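I've had Kivow on my work machine since April and I still can't decide whether it's a planner with a scene editor attached or a scene editor that somebody talked into planning. The sales page calls it a complete indoor navigation stack. I'd call it two good parts and one I'd rather replace.

For background, I write navigation code for small wheeled bases that have to get around in ordinary rooms. Before this I used Skasia, which is ugly and slow to set up but does what its config file says. A license for Kivow costs more, so it had something to prove.

## Setup

Install took most of an afternoon. The docs tell you to run the bundled checker first, and the checker passed on a machine where the planner then refused to start. The fix was one missing library and I found it in a forum post by Ankit Prajapati, not in the manual. Once it was going, it stayed going. I've had one crash since, while saving a map, and it recovered the file.

The room editor is the part I like. You drop in furniture, set the lights, pick a lens, and you get a view back that is close enough to a cheap wide-angle camera to be annoying in the same ways. Straight walls bend. Glossy floors throw highlights. If your detector only works on clean, flat images, you'll find out early.
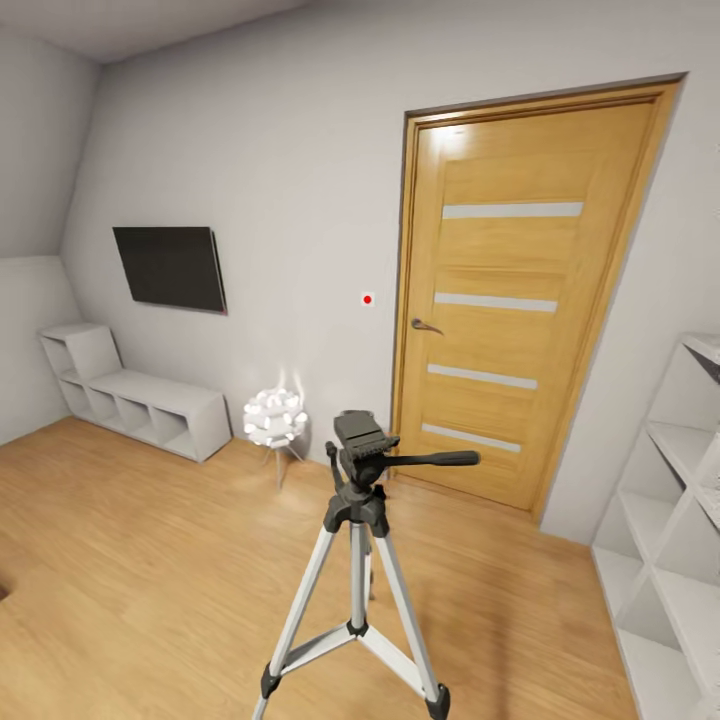

Thin legs are where the perception module falls down. On default settings the costmap treats a tripod as its center column plus a bit of padding, and the planner will happily draw a path over the feet. I ran the same start and goal in a living room layout 72 times with small changes to the starting angle, and 60 of the paths crossed a leg. Dropping the voxel size fixes most of that. It also makes replanning slow enough that the base stops and thinks in the middle of the floor.

Support told me to use the "slender object" flag. I did. It helps with table legs and floor lamps, and it also started marking cable shadows as obstacles, so I turned it off again. There may be a sweet spot between those two settings. I spent two evenings looking and didn't find it.

Glass is handled better than I expected. Frosted panels come through as solid, and clear ones get flagged as uncertain, which the planner then respects. Switched-off screens were fine too. Credit where due.

## The planner itself

It's quick in open rooms and fussy in doorways. The default controller likes to line up dead center before going through, even when there's plenty of space, and it will back up to do it. You can swap in your own controller through the plugin interface, and I did after a week. The interface is decent. The example plugin in the docs doesn't compile against the current version.

Logging is a mess. A short run gave me 1518 lines, and 1363 of them were the same timestamp warning. You can filter it, but the filter also hides real clock problems, and I lost a morning to one of those.

## Compared with the others

Skasia finds thin obstacles more reliably with no tuning, but its rendered rooms look like shoe boxes and tell you nothing about how a real camera will behave. Mirani sits somewhere between, with a nicer log viewer and a planner I wouldn't trust near stairs.

## Would I renew?

For the editor, yes. I build rooms in Kivow, export the camera stream, and feed it to my own perception code, and that setup has been solid. As a full stack, no, at least until the thin-obstacle handling works without a trade I can't afford on a small onboard computer. The next release is supposed to rework the costmap. I'll run the tripod layout on it before I read the release notes.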